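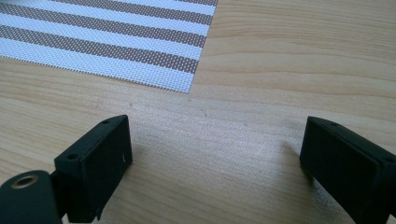

Rees Hand-Held Gripper, Two-Finger

The Rees is a gripper you carry in your hand. It is made for recording household and tabletop tasks that a robot arm will later be trained to repeat. Set the table, fold a napkin, put the cups away, and the Rees records the view from the fingers while you work.

Finger pads

Pads are matte black blocks, screwed on from the top. Changing a pair takes 3 minutes with the hex key in the case. Check the screws after every 9 hours of use and replace the pads when the inner faces no longer meet flat. Small scuffs on the finish do not affect grip.

Working on tables

Open the fingers fully before you come down to the surface. Thin, flat items such as placemats are best taken by a corner or a free edge -- approach slowly and let the pads touch the table lightly before closing. On pale tabletops near a window, turn off automatic exposure in the Memomby recording software. Otherwise brightness will shift as you move and the clips are harder to use together.

What comes in the case

Gripper with camera mount
Two pairs of finger pads
Hex key and spare screws
USB cable
Memomby license, one seat

Battery and storage

One charge covers a normal morning of recording. Internal storage holds 300 clips at the default length. Older clips are not overwritten; the unit stops and beeps when it is full.

Ordering

Sold by Rosatetti from our Jondcombe workshop. Warranty is 2 years and does not cover pads. The left-handed grip is not in stock and is expected in September. For lab orders and repairs write to Danica Mikuš. For help with Memomby, ask for Janka Pešek.

Page updated Apr 14, 2026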